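Speaker notes: Noémie Wong, Gallau Foundation
Evening session, Rendville Public Library, 7:00 p.m.

Opening
Good evening, and thank you to the library for the use of the room. My remarks concern the placement of retired military working dogs. I will speak for half an hour and take questions after that. (Pause while latecomers are seated.)

The foundation has worked in this field since its first kennel opened at Skimley in 1942. The kennel log from that period survives, and I will read one line from it: "Dog steady with handler, uneasy with all others." Much of our present work still deals with that sentence.

What retirement means for a working dog
A patrol or detection dog has spent its adult life on a fixed schedule. It eats, trains and rests at set hours, and it knows one or two people well. When that dog leaves service, the schedule ends in a single day. Families often expect gratitude and affection. What they see in the first weeks is more often pacing, poor sleep and a refusal to settle in any room with an open door.

We ask every adopting household to keep the old feeding times for the first 4 weeks. We also ask that visitors be kept away. This second request causes more complaints than any other, and I will say plainly that we do not waive it.

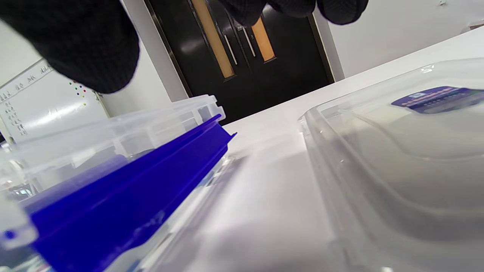
First claim, and why it matters
The former handler is always asked first. Many say yes. Some cannot, because of housing rules, a new posting or their own health, and they should not be made to feel that they have failed the dog. Our placement staff at the MacPherson annex will keep a handler informed for as long as he or she wishes -- by letter, by telephone or through a visit once the dog has settled.

Case for discussion
(Use the shepherd placed last March. Do not give the family's name.) Age seven, hip trouble, six years in detection work. The handler lived in an apartment on the third floor and could not take her. She went to a retired couple with a fenced yard and no stairs. She slept by the front door for two months before she chose the kitchen.

Costs
Veterinary care is the first question from most families. Joint and dental problems are common, and adopters should budget for both before they apply. The foundation can help with part of the bill in the first year only.

Questions
Application packets are on the side table. If asked about dogs with a bite history, refer the person to the placement office -- do not answer from the podium. Room must be cleared by 9:00 p.m.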